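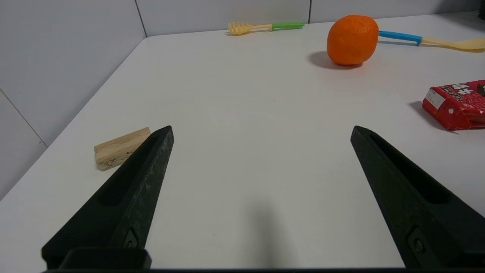
Small Things on a White Table

Welcome to the little-things gallery! I've been collecting table clutter for years: toy cutlery, wooden offcuts, snack cartons, baskets, cloths, whatever ends up in the bottom of a bag. This page is for the pieces I like best against plain white, where you can finally see the color of everything. White is a wonderful background for small stuff. A yellow fork that vanishes in a toy box suddenly looks like the brightest object in the house.

The gallery started in November as a handful of pictures on the Miruvell hobby pages and has grown to 95 entries. Click through if you have the time, and bring a snack, since I always get hungry halfway down.

The wooden block
Pale beige, with a light grain and stripes along the long side that look like layers. It's a bit rough and chipped along the bottom and I wouldn't sand it for anything. I have a weakness for blocks like this - they sit at an angle on a table as if they'd been there forever. The Zurmont flea market used to have a whole crate of them by the door, and I never once walked past it without digging.

The toy fork
Yellow head, short tines, and a handle that turns bright green. I love two-color toy cutlery more than is reasonable for an adult. It's the sort of thing that gets fed to dolls, lost under a couch and then found again years later, still cheerful.

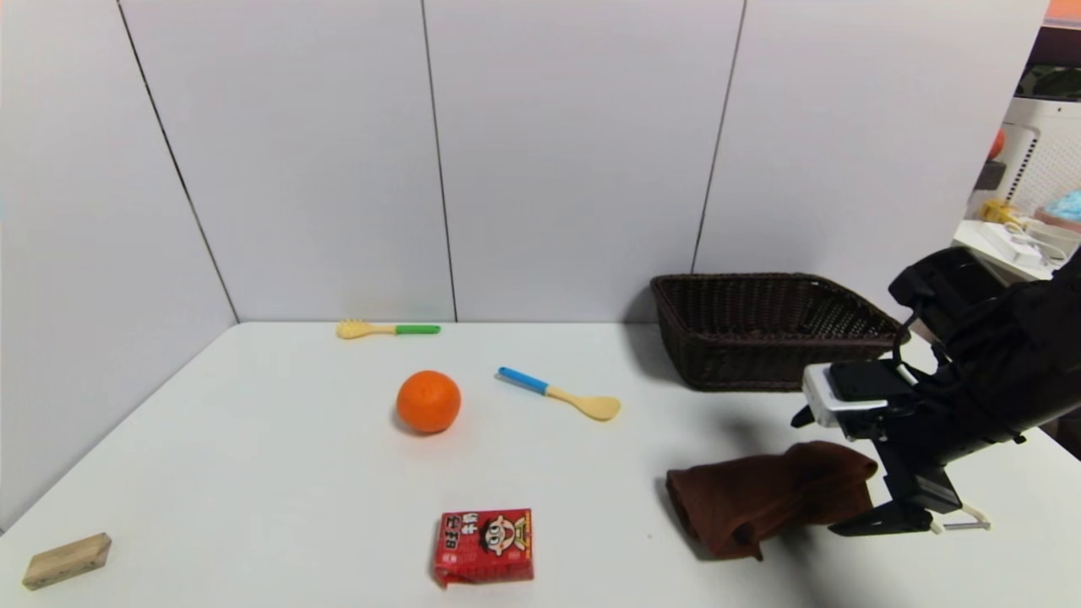
The full spread
Color is what I look for first in a group, and I'll happily spend an evening moving one piece an inch to the left. Fruit nearly always wins. The mandarin orange takes over the middle of the table, and then your eye goes off to the blue handle of the toy spoon and the red Want Want milk carton down in front, with that wide-eyed cartoon boy on it. What a face! I could look at snack packaging all day.

The basket and the cloth
Brown is the quiet end of the gallery, and I've come around to it completely. Dark woven wicker has so much going on in those latticed sides, and a crumpled dark brown cloth near it makes a lovely match - soft folds next to all that weaving.

More to see
The Winditz set of tin spoons and the button trays are on page 2. The trays took me ages to sort, 1,000 buttons in all, and the green ones are gorgeous.

Gallery last updated March 2020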